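Glove drive at Sulemana Hall passes 1,007 pairs, sorting runs into the evening

The winter glove drive at Sulemana Hall closed its doors to drop-offs at 4 p.m. with 1,007 pairs counted in, well past last February's total. Sorting and wrapping still going on at press time. Tables were full by noon, organizers said, and bags kept coming.

Knit gloves made up most of what came in. Plenty of cream and beige, a lot of navy, and one big sack of kids' mittens from the Ketano apartments. Each glove gets laid flat and looked over for holes and pulled threads before it goes anywhere near a bundle.

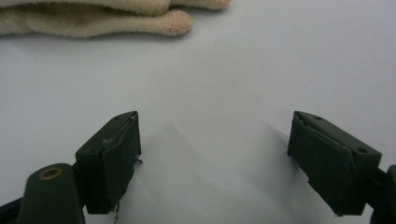 COMMUNITY

Singles are a headache every year. Gloves with no match go in their own bin and stay there till the end of the night, when the bin gets tipped out for one last try. Nine matches made that way so far. Whatever is left goes to the Flerer craft room for yarn — they take anything clean.

Pairs that pass are wrapped in plain white paper, no tape, and stacked by size. The paper is from Jastton, the packaging store on the corner, which gave up to 20 rolls at no charge. Last year the drive used old newspaper and the ink came off on the lighter knits, so there was alot of rewashing. Plain sheets only this time.

Wrapping is a one-person-per-sheet job. Sheet down flat, pair in the middle, fold the long sides, fold the ends. Size is written on after, in pencil.

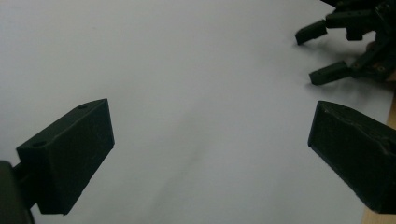
White wrapping paper laid out flat at the drive.

Bundles go out to 19 pickup spots starting tomorrow morning, including both school offices, the library and the bus station waiting room. No sign-up needed and no limit per family. Adult large is running short, so anyone after those should go early.

Drop-offs are closed but the hall will take adult large at the side door until 8 p.m. tonight. Clean and dry please, pairs clipped or pinned togther. No leather, no ski gloves — theres no room to store them.

Hall phones are off during sorting. Leave a note at the front desk with any questions about pickup and someone will call back.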